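Varkgate Oral History Project
Second progress report to the Crabtree Fund
Prepared by Trudy Pirihi, project lead

Progress since the first report

We said in our application that we would record the memories of people who worked in the Pirnard biscuit factory before it closed. We said it would be simple. The second statement has needed some revision.

The good news first. We have 52 finished interviews against a target of 70, and the ones we have are better than we had any right to expect. The packing room is very well covered. The ovens are well covered. The night shift is covered in more detail than the night shift's families may wish, and Fasil Fikre is going back to four speakers to check they are still happy for certain stories to be heard by their grandchildren.

The gap is in the offices. Former clerks turn out to be much harder to get talking than former bakers, and two of them asked to see our questions in writing, then returned them with corrections. We have adopted the corrections. The new question sheet is shorter and makes more sense.

Transcription is behind. The software we budgeted for hears "custard cream" perfectly but cannot manage a Varkgate accent on any other subject, and gave us eleven pages in which the foreman is called Norway. His name was Norris. All transcripts are now being checked by ear, which takes Fasil most of his mornings.

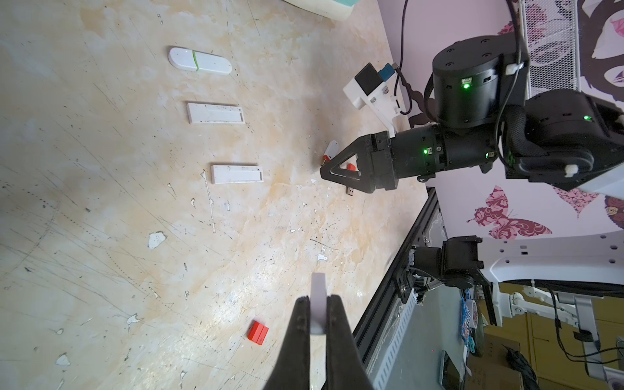

VARKGATE, September

Copies for speakers. Each person interviewed is offered their own recording to keep. We had planned to send a link, and most people told us politely what we could do with a link. The choice is now between a USB stick and a CD, with the CD well ahead among the over-eighties. Postage has gone up as a result, and we have moved 900 pounds across from the website line to pay for it. The website will be plainer. It was going to have a map that moved.

Listening event. The Flallari tea rooms have offered us the upstairs room for an afternoon of extracts, free of charge, on the understanding that everyone buys a scone. We accept these terms.

Money. Of the second instalment, 4,000 pounds is still unspent, all of it set aside for transcription and the printed booklet. We are not asking for more. We are asking for the end date to move back by three months – the clerks will not be hurried, and we have stopped trying.

Still to do before the next report: the remaining interviews, the consent forms for the loading bay group, and a decision on whether the factory song goes in the booklet with all its verses.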